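Inddale Makers' Market: your questions answered

Everything we get asked most, all in one place. If you're coming for the first time, hooray! You're going to have a lovely day. 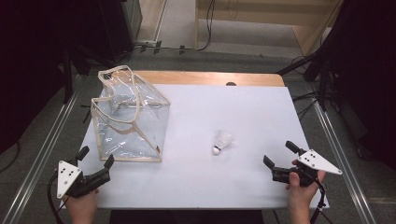 Do I need a ticket?

No, just walk in. Doors open at 10am and we wind down at 4pm, though the bread tends to go well before lunch – come early if you're after a rye loaf.

Where do I park?

Greenberg Road car park has 200 spaces and it's a five-minute stroll from there. The number 105 bus stops right outside the hall too.

Can I pay by card?

Most stalls take cards now. A few of the smaller ones are cash only, and the nearest cash machine is at the Kirno garage on the corner.

Should I bring a bag?

Yes please! Any sort you like. Stallholders don't always have spares, and pots and jars are heavier than you'd think.

Are dogs welcome?

Very much so, on a short lead. They can't go in the food room, sorry.

How do I get a stall?

Applications for spring open in January. Send us a few photos of your work and a line or two on how you make it. We love seeing new crafts – last year we had our first broom maker and he sold out by noon.

Who picks the stalls?

Damián Gallegos looks after the bookings and reads every single form. He tries hard to get a good mix, so if there are already four candle makers you may go on the waiting list for the next one.

Is there somewhere to sit?

There's a café at the back with soup, cake and proper tea (the ginger cake is wonderful).

Related pages
Stallholder form
Getting to Inddale by bus
Meet the makers: Brurnier Pottery
Workshops for children

Contact the market team | © Inddale Makers' Market | Back to top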